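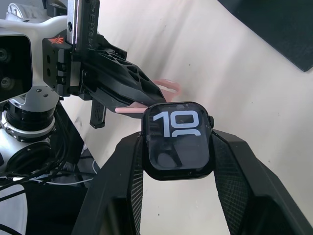

Prokgate, c'est un petit atelier qui dessine et fabrique des supports pour montres connectées. Nous sommes 5 à y travailler, et nous aimons beaucoup trop les tables de chevet bien rangées !

Tout a commencé un mois de juillet, quand Rostislav Ondrejka en a eu assez de retrouver sa montre à plat, l'écran contre le bois, coincée entre un livre et un verre d'eau. Il a plié du carton, puis recommencé (23 maquettes, on les a toutes gardées dans une caisse sous l'escalier), jusqu'à obtenir une forme qui tenait la montre droite et laissait l'heure lisible depuis l'oreiller.

Aujourd'hui, notre collection compte 2 familles. Kulness, la plus anguleuse, avec ses deux ailes relevées qui prennent le boîtier comme une selle : c'est notre chouchou, surtout en noir avec un bracelet de couleur vive. Et Gremstead, plus ronde, plus basse, pensée pour les bureaux où l'on pose et reprend sa montre vingt fois par jour.

Nous passons un temps fou sur des détails minuscules : l'inclinaison de l'écran, la place qu'on laisse au bracelet quand il reste fermé, l'accès à la couronne sans avoir à tout soulever. Les finitions se font à la main chez Charvát, l'atelier voisin, avec qui nous partageons la cour, le café et pas mal d'idées.

Vous avez un bracelet large, une boucle un peu particulière, une envie de couleur ? Écrivez-nous, on adore ces questions-là ! L'atelier se visite aussi sur rendez-vous, par groupes de 20 personnes au maximum. Sonnez au portail vert, puis traversez la cour jusqu'au fond.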